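Garkau Shared Workshop
Robot Arm Build Group
Notes for Session 8: Cables, Bin and First Picks
Instructor: Elsa Dalen
Revised March 14, 2020

Before you come

Read the notes from Session 7 on mounting the gripper. If you missed it, ask someone in your group to go over the bolt pattern with you. We will not repeat it.

Bring your logbook. Tools stay at the workshop.

1. Where we are

The arm is mounted and moves under its own controller. The gripper opens and closes from the Aoki board on the side bench. What remains is getting the two to work together over a bin without pulling a cable or hitting a wall.

Most of the trouble last September came from cables. The group lost two evenings to a gripper that dropped out whenever the wrist turned past a certain angle. The fault was a connector pulled half out of its socket.

2. Cable routing

All lines to the gripper run on the outside of the arm. They need slack at the wrist, where the joint turns the most, and very little slack anywhere else.

Route the lines with the arm stretched out, then fold it slowly and watch the wrist. If a line goes tight, stop and add length there. Then turn the wrist to both ends of its range. Check that no loop can catch the gripper linkage or the rim of the bin.

Tie the bundle loosely. A tie that is pulled down hard will cut into the thin lines after a few hundred cycles. Label both ends of every line before you connect it. The old Nemex labels peel, so use the cloth ones in the drawer.

3. Setting up the bin

The bin must not move between runs. If it shifts, every stored position is wrong and you will have to teach them again. Clamp it at the rim and push on it from each side before you power up.

Teach the corners first, with the gripper open and well above the floor. Set the lowest allowed height at 15 mm over the metal and leave it there for tonight. You can bring it down once your group has run clean.

The sloping walls cause the most errors. A finger that clears the floor can still touch a wall on the way down, so come in from straight above and keep the wrist away from the sides when you can.

4. Choosing objects

Start with light toys in different shapes. Nothing over 400 grams goes in the bin. Flat wedges and round objects fail in different ways: a wedge tends to tip when only one finger touches it, and a round object rolls off before the fingers close. Wheeled toys are harder than they look. Grip the body, never a wheel. 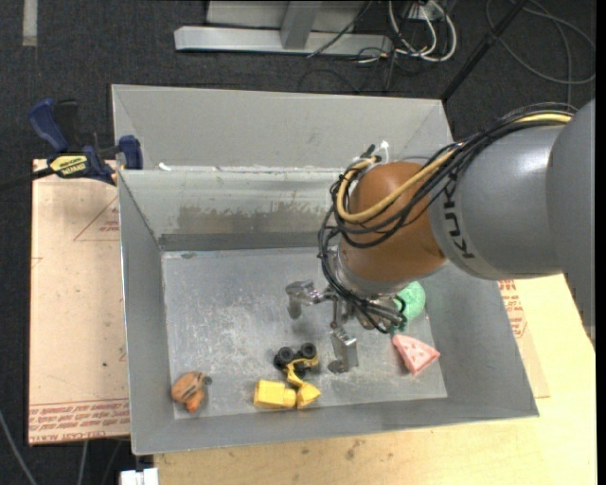

Figure 1. Gripper over the main compartment, fingers empty. Note the cable loop at the wrist.

5. Exercise

Work in your usual groups. Each group picks one object and makes 3 attempts from the same start position. Change one thing, such as approach height or finger angle, and run the set again.

Write down for each attempt:
Object and how it was lying
Approach height
Result (held, dropped, missed, stopped)
Any contact with the wall or floor

One person keeps a hand at the stop button the whole time. Hands stay out of the bin until the arm is parked and the person at the button says so.

6. For next time

Finish the log sheet and copy your stored positions to the Neltero folder under your group name. Read the handout on grip force. Session 9 starts with the wrist cables again, so leave yours in place and do not retie them.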